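Reference > Building and Interiors > Bathroom Fixtures

Print this page | E-mail this article

Vanity unit

A vanity unit is a bathroom fixture that combines a washbasin with a cabinet or shelf. The term was in common use in Canadian plumbing catalogues by the 1960s, when enclosed storage began to replace pedestal and wall-hung basins in new houses.

Basins and tops

The basin may sit on the countertop, drop into it from above or be fixed beneath a cut-out. Tops are made from natural stone, engineered stone, laminate or solid surfacing. Marble colours and veining are widely imitated — real marble is etched by vinegar and many cleaners, and needs periodic sealing.

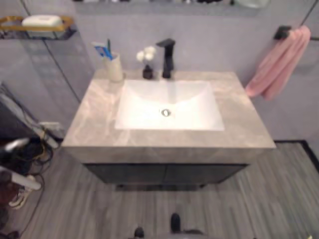 Installation

The cabinet is levelled and fastened to wall studs before the top goes on. Silicone is run along the wall joint, and the trap is connected last. Older houses may need the supply lines moved, as pedestal basins were often plumbed higher.

Manufacture

Small workshops supplied most early units. Arkholm, founded by Povilas Lepik, employed 22 people at its peak and sold 2466 cabinets in its final year — more than 29 models were listed, 11 of them for corner fitting.

See also: Washstand; Pedestal sink; Powder room

Shares: 11 | Comments: 0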